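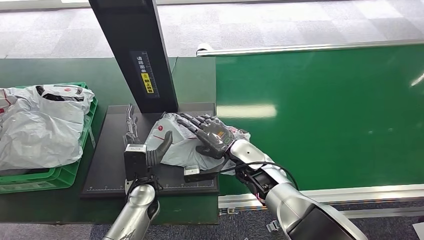 Assunta D'Amico wrote in the margin of our first draft that a bag is only packed once its label can be read, and that we had been timing the wrong thing. We changed the project after that comment. The first version measured how fast a parcel could be filled and closed. This version looks at the label.

## The station

The platform is black and matte, with a white ruler scale printed along the front edge. A post stands at the back. The Chinese text on it tells the packer to place the shipping label facing up. The green tabletop leaves space to the left of the platform.

## The bags

Plastic bags crumple. A label on a crease is hard to read, so we wrote a short routine for the packing step:

1. Lay the bag on the platform, label up.
2. Press the air out toward the opening.
3. Flatten the side with the label.
4. Check the length against the ruler.

## Trials

We packed 255 bags in five sessions using the Kurkiveck order list. In 40 of them the label had to be smoothed a second time. Most of these held soft items that shifted after closing. Boxed items gave us little trouble.

We did not test padded envelopes. The Tururholm list includes many of them, and the next group should start there. The session sheets are in the appendix, sorted by bag size.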